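4.2 Rumour and symptom spread in the Tekov sample

Share 43 | Comments 2

Second wave of interviews run in July, same schedule as the Rotov pilot. Respondents were asked when they first heard of the smell, who from, and whether they felt unwell before or after hearing. Order matters here. Most accounts of group illness take the symptom as the start and the talk as what follows; our diaries point the other way for a good share of cases, though recall is poor and we would not lean on it too hard.

Some 3,300 diary entries were coded by hand. Two coders, disagreements settled by discussion. Headache and dizziness were kept apart, which the Manalastas checklist does not do, so totals are not directly comparable. 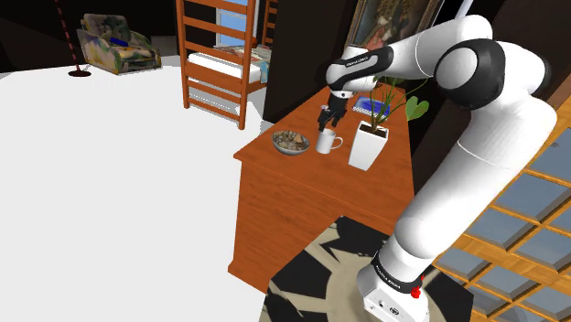

Figure 4a. Rendered desk with arm, gripper and mug.

Belief in the cause (bad air, mostly) was stronger among people who had heard it from a workmate than from a notice or the local paper. Strength of belief did not track how ill people said they were. A few with no symptoms at all were the most certain. Same pattern at Toten, smaller group, and there the rumour had mostly died by the time we arrived.

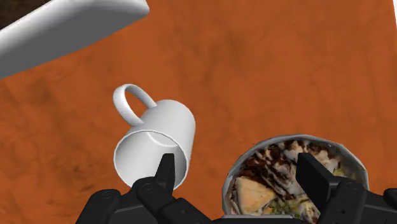
Worry before the event was measured with four items, scored after the interview so as not to prompt. We had expected anxious people to report more symptoms and they did, but only if they also sat near someone already ill. Seeing seems to count for more than being told. Witnesses fill in causes very readily: given a mug lying on its side on a table, handle up, most people will supply a push or a careless elbow, and the same habit shows in the diaries, where a colleague sitting down becomes a colleague who collapsed. Wording drifted in this direction with each retelling. We did not find it drifting back.

Limits. Self report throughout. People who left the site before Thursday were not traced, and they may well differ from those who stayd. The Toten group is too small to split by age or shift.
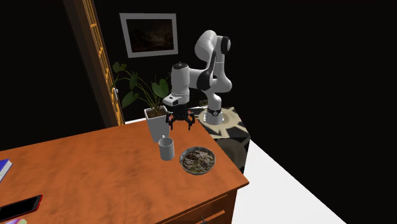
Figure 4b. Rendered arm on its pedestal, reaching over the desk.

4.3 Reassurance and its effects

Official statements were read by fewer people than we assumed. Those who did read them were not much calmed, and several took the mention of tests as proof that there was somthing to test for. Timing is the likely problem, see section 5.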